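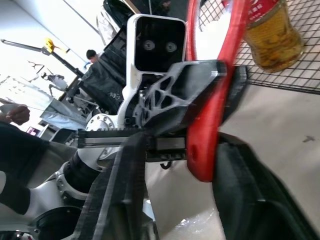
Open Day at the Osten Workshop

We finally got to spend a Tuesday at Osten, and what a day! The doors opened at ten, Yayra Fiadzo had the arms warmed up, and by lunch the place was packed with kids, parents and a good number of people who just really like gears. I took 125 photos. Most are blurry, so this page is a short one.

Up close with the gripper
Two black fingers and a glossy red handle between them. I love the cut-out bracket over the fingers, all triangles and odd curvy holes like a web, and the little row of metal teeth along the rail. The bottle of amber-colored drink by the wire grid had its fans too.

More from the day

Yayra's talk ran 60 minutes and could have gone twice as long. She let people ask anything, and they did (how strong is it, does it get tired, can it do dishes). My favorite part was her story about the first gripper she ever built, which could only pick up sponges.

Bradley Cropper ran the sign-up table for turns at the controls. My son got his turn right before the break and has talked about it at every meal since. You steer more slowly than you'd think, and it's so satisfying when the fingers close where you wanted them!

The Maillard room next door had soldering for beginners. We made it to the last session and came home with a blinking badge each.

Osten plans another open day in January. Sign-up will be at the front desk, and kids under ten need an adult with them.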